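The Ritchie Run
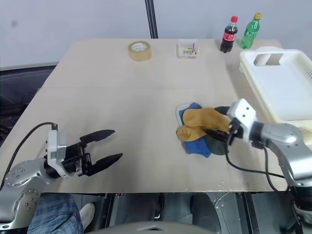 Packing tape and a small plastic container on the table.

I was on level 24 of Gatwood when the van lost its back doors. It was the night of 22nd September and I had told myself I would stop at level 20.

Gatwood is a driving game. You pick up parcels at the Teltisex depot and take them across the city before the clock runs out. There are 253 jobs in all. I had done every one on the north side except the Ritchie run, which goes over the bridge, through the market and down a long hill to the docks. The other drivers want your parcels and they will ram you for them.

I had tried it 17 times. My brother used to say I braked too early. He had moved out by then, and his old scores were still on the board above mine, under the name Andix.

Without the doors, every bump cost me a parcel. I lost two on the bridge. A yellow taxi came out of the side street by the market and I went up on the pavement to miss it, and lost another. You need four to pass. I had five left at the top of the hill.

I did not brake. The van went down past the church and the petrol station and I kept it in the middle of the road. One parcel slid out at the tram lines. I could hear it go, a sort of cardboard thump they use for everything in that game, even the dogs.

At the bottom there is a gate, and it was closing. I had never got there early enough to see it open before. I went through with the left mirror gone and stopped with the front wheels over the edge of the dock.

Four parcels. The screen went grey while it added up the time, and then the board came up. Andix was still first. I was second, by less than a second.

I took a photo of it on my phone and sent it to him. It was nearly two in the morning, so I put the controller on charge and went to brush my teeth. When I came back he had answered.

"You braked at the tram lines," he said.

I sat down again and started the van.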